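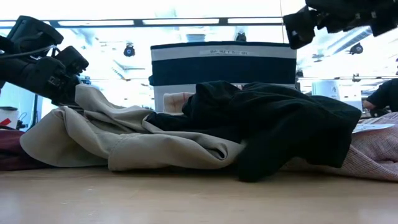 To: Skorno building users list
Subject: Re: Clothing collection in October, drop-off times

Dear all,

The Facilities Office has received the message quoted below and replies to the whole list, as several departments have raised the same points.

> We have 3 bags of coats and trousers from the Chmielewska Street
> office. Can they be left at reception before 8 am? We would also
> like to know if shoes are accepted this year.

Bags may be left at the Drostix entrance from 7.30 am. Reception is unable to store them overnight. Shoes are accepted if tied together in pairs. Bedding and pillows are not.

Last year's collection came to 700 kg, received from 43 departments. Items are sorted by type in Room 51 and passed to the Brelix depot, where a second check is made for stains and broken zips. Garments should be washed before they are handed in, and pockets must be emptied. The office cannot undertake to trace lost keys or passes once a bag has left the building.

Departments wishing to reserve a trolley should reply to this address, and not to the list, stating the floor and the number of bags.

Yours faithfully,
Facilities Office
Skorno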